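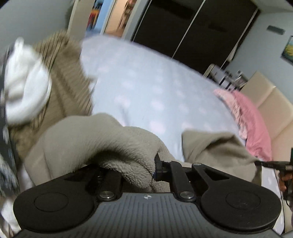 Boltis Mound Group: Site Condition Checklist, With Comments

Covers the four earthworks on the Treta side of the creek, the plowed field between them, and the display shed at the Bloxham road. Walked in January, when the leaves are down and the ground shows. Items are marked OK, NOT OK, or CAN'T TELL. I have used the last one more than earlier inspectors did.

1. Access and boundary

Gate chain and lock: OK.

Boundary stakes in place: NOT OK. The stakes on the creek side have been moved at least once. Two of them stand in fresh dirt and neither lines up with the survey sheet. The last checklist says "all present." Present, yes.

Warning sign readable from the road: OK, if you already know what it says.

Comment: The sign calls the place a "temple complex." I have asked for years what the temple is based on. One trench was dug across the top of Mound A, and it found a burned floor and some post stains. A burned floor could be a temple, or a chief's house, or a shed somebody's cooking fire got away from. The sign should say "mound group" until there is something better.

2. Mound A (the large one)

Slope erosion, north face: NOT OK. There is a gully starting below the old trench. It takes my whole boot now.

Slope erosion, other faces: OK.

Animal burrows: NOT OK. Groundhog, east side, active. Dirt thrown out of the hole was checked by eye and left where it lay. It had small bits of charcoal in it and one plain sherd. Sherd left in place and its spot marked on the sheet.

Tree growth: CAN'T TELL. The big oak leans, but it leaned in the older photographs too. Somebody who knows trees should look at it before anybody writes "stable" again.

Height: not measured this time. The published height was taken before the gully and gets copied from one handout to the next. Please stop filling in this line from the handout.

3. Mounds B and C

Grass cover: OK on B, thin on C.

Vehicle damage: NOT OK. Tire tracks cross the foot of C. They are wide and deep and they come from the farm lane.

Signs of digging: CAN'T TELL. There is a squared-off hollow on the back of C. It has soft edges and moss in the bottom, so I lean toward an old test pit that was never backfilled properly. The Privalow field notes mention a pit "on the smaller mound" and give no measurements, and B and C are both smaller than A.

Comment: Visitors keep being told that B and C line up with the winter sunrise. I stood there before sunrise with a compass and a thermos. The line between them points at a low ridge, and you can get the sun to come up on it if you pick your day and are generous about where the middle of a worn-down mound is. With four mounds there are a good many lines to choose from. I would like this taken out of the tour script.

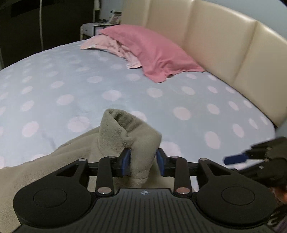 The reader's comment sent in on the first draft of this section said that I was being unfair to the sunrise idea, that people who built in dirt for generations surely watched the sky, and that "no proof yet" should not be written up as "false." Fair enough on the last part. I have changed "false" to "not shown." I have not changed my request about the tour script, and the same comment went on to ask whether the ridge was cleared of trees when the mounds were in use, a thing I can't answer and neither can the script.

4. Mound D (if it is one)

Identified on the ground: CAN'T TELL.

Comment: D appears on every map after Privalow and on none before. It is a low rise at the end of a natural terrace. A single soil core showed mixed fill near the top, and a farmer pushing dirt around with a blade would leave the same. Two more cores and a proper drawing would settle it. It has been on the to-do list for as long as I have had the list. For now I inspect it as a mound, since treating it as nothing would be worse if we are wrong.

Grass cover: OK.
Burrows: none seen.
Fence: down in one place, wire curled back into the weeds. Watch your ankles.

5. The field between the mounds

Plow depth: NOT OK. The agreement is shallow plowing only. Turned soil is lighter than the topsoil and looks like what lies underneath. I didn't have a rule with me and should have.

Surface finds: the running catalog stands at 2652 pieces, nearly all of it plain pottery and flint chips. The handout turns this into "thousands of treasures." Most of it would fit in a few bread boxes.

Comment: The handout also says the town here held 1000 people. I tried to find out where that came from. The handout cites a talk, and the talk cites an earlier handout. No house has been excavated in this field. There are dark stains in one air photo that may be houses, or may be where stumps were burned. Strike the number.

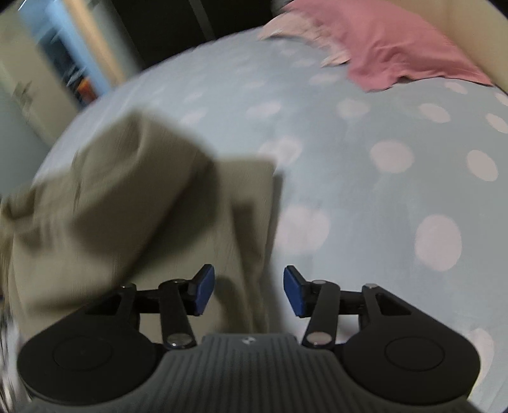
The same goes for the "harbor." The creek has moved, as creeks do, and the old channel does pass close to Mound A. A bank that people pulled canoes up on is likely enough. A harbor is a bigger claim and it needs posts, or planks, or at least a worn landing, and what we have is a dip in the ground with cattails in it. Checklist item "harbor area condition" has been renamed "wet spot, north." Condition: wet.

6. Display shed

Roof: NOT OK. Stain on the ceiling over the pottery case.

Case locks: OK. Key was hanging on a nail beside the case, so OK with a question.

Labels match objects: NOT OK. The pipe labeled as coming from Mound A has a catalog number from the plowed field. The number is inked on the pipe itself and I trust it over the card.

Model of the site: shows a wall with towers. No wall has been found. The base is cracked as well, if anyone wants an excuse to redo it.

Fire extinguisher: gauge in the green, tag missing.

7. To do before the next walk

Put the creek stakes back using the survey sheet, with someone reading it out loud.
Lay matting in the gully on A. No fill from off site, please.
Talk to the farm about the tracks and the plow.
Core D.
Bring a rule.
Patch the shed roof, and move the pottery case until that is done.
Send me the source for the 1000 if anybody has one.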